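Omby: the questions I keep getting

Omby is the two-armed robot I've been putting together at Saludo, the shared workshop I belong to. I get the same handful of emails over and over (lovely emails, keep them coming!) so I've put my answers in one place.

Is Omby a kit?
No. The arms and hands came second-hand as a job lot and the rest is whatever I could bolt, print or beg. The name doesn't stand for anything, I just liked how it sounded.

What did it all cost?
The job lot was £900, which made me feel slightly ill at the time. I've stopped adding up the bits since then. Connectors alone came to almost £80, mostly my fault for ordering the wrong ones first.

Why a market stall?
I got bored of blocks! Everybody's robot picks up blocks. I wanted shapes that flop about and hide behind leaves, and I wanted crates that sit at an angle, so the arm has to come in over an edge. Grapes are the hardest thing on the stall by miles and I'm a bit obsessed with them.
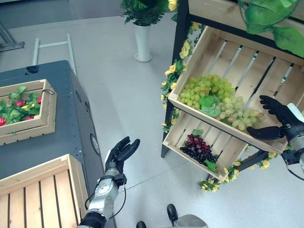
Omby's right hand by the green grapes, dark ones on the tier below.

What software do you use?
Two bits. Skanda is my own motion code and does all the arm movement. Calteo looks after the hands, and it's a mess inside, so please don't ask to see it until I've tidied up. They talk to each other over a plain network cable.

Why five fingers when a simple pincher would do?
A pincher would be easier, yes. I like being able to get a thumb underneath a bunch and spread the weight over the other fingers. Whether it's worth the extra wiring, ask me again in September.

Do the cables on the outside get in the way?
Sometimes. I leave a loop at the wrist so the hand can turn without tugging. My first go had them pulled tight and I snapped 2 plugs in one evening.

How long did the build take?
Eight months of evenings so far, with a long sulk in the middle over a shoulder joint.

Can I come and see it?
Yes please! I'm usually in from 8 in the evening. Drop me a line first so I can make sure the bench next door isn't using the saw.

Will you publish the plans?
The wrist bracket drawings, yes, once I've redone the hole spacing. The rest is mostly in my head and on the back of a delivery note.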